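Grustico Workroom: Table and Tableware Check
Date: Wednesday, February 26, 2025
Area: wood table, floor on all sides, Tristico shelf
Form 5, version 2
Marks used: OK / WATCH / FIX / N/A

TABLE

1. Top is free of splinters, raised grain and sticky spots
OK. Ran a bare palm over the whole top, then a cotton cloth, and the cloth didn't snag once. What a lovely piece of wood this is! The July oiling is still holding up, and the honey color looks great under the overhead lights.

2. Edges and corners have nothing that can catch a sleeve
OK. Went all the way along the black metal edge with a cloth over my fingers.

3. Table does not rock when leaned on
WATCH. A tiny bit of movement if you push from the front left. The feet were snugged down today. Please try it again next time and write down what you find, even if it's nothing.

4. Glare does not hide spills
WATCH. Clear liquid is hard to spot where the lights hit the wood. Crouch and look across the top from the side. I use a flashlight too (it works so well on the shelf glass that I've started using it for everything).

BOWL, MAT AND UTENSILS

5. Mat lies flat, no curled rim or loose ends
OK. Flat as a pancake! The round dark mat was a very good buy and the bowl doesn't slide on it.

6. Bowl has no cracks or chips, inside or out
OK. Checked the rim with a fingertip and turned it upside down to see the foot. Pale lavender shows scratches a lot sooner than the old white ones did, and I'm all for that.

7. Handles are tight on the metal
OK for the red. WATCH for the orange, where I felt a very slight click on twisting. There is a spare in the Flullov box if it gets worse.

8. Fork tines are straight and smooth
OK. Drawn lightly across a paper napkin with no tearing.

9. Utensils go in the bowl with the metal end down
OK. Handles up means you grab the colored part and never the tines. Such a simple rule, and everyone is keeping to it.
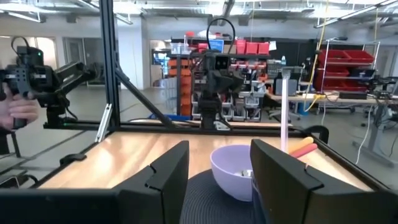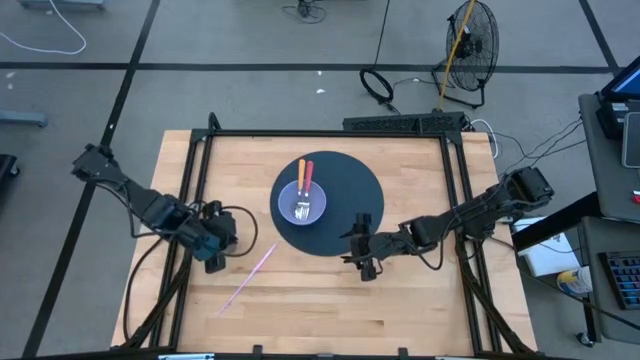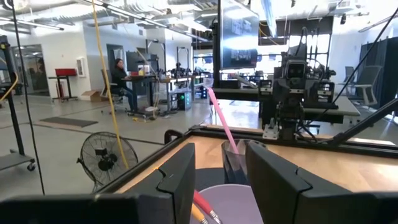 Light wood table with black metal edging, lavender piece in use.

CUP AND STRAW

10. Cup is clear all the way through, no hairline cracks
OK. Hold it up to the light and turn it slowly. Pressed the sides gently and heard nothing.

11. Straw has no split ends or bite marks
OK. The pink is wonderfully easy to find on the wood. Straws left lying on the table go in the cup or back on the shelf before the next check, please, as they roll.

12. Pointed things are kept away from the table edge
WATCH. This covers forks, pencils and anything else with a tip. A hand's width in from the edge is plenty.

FLOOR AND AIR

13. Walkway is clear on all sides
OK. Swept this morning.

14. Cables are off the walking line
WATCH. Look up as well as down! Anything hanging from the ceiling should be clear of heads and shoulders.

15. Fan grille is whole and firmly clipped
OK. Wiggled it in a few places, solid. Dust on the back of the grille, wiped off.

SUPPLIES

16. Wipes and spare tableware stocked
FIX. The tub of 96 wipes is nearly finished. Please order the same Shi unscented kind, they leave no film on the wood and I can't praise them enough. Order 2 tubs this time.

17. Spare bowls stacked with paper between them
OK. Paper replaced.

GENERAL COMMENTS
A really good round. Only the wipes need fixing, and the table is in better shape than it was in the fall. Item 3 is the one I'd like a second opinion on. Item 12 used to say "sharp things," which left people arguing over pencils, so the new wording stays. Put the signed sheet in the gray folder on the Tristico shelf and take the old one out.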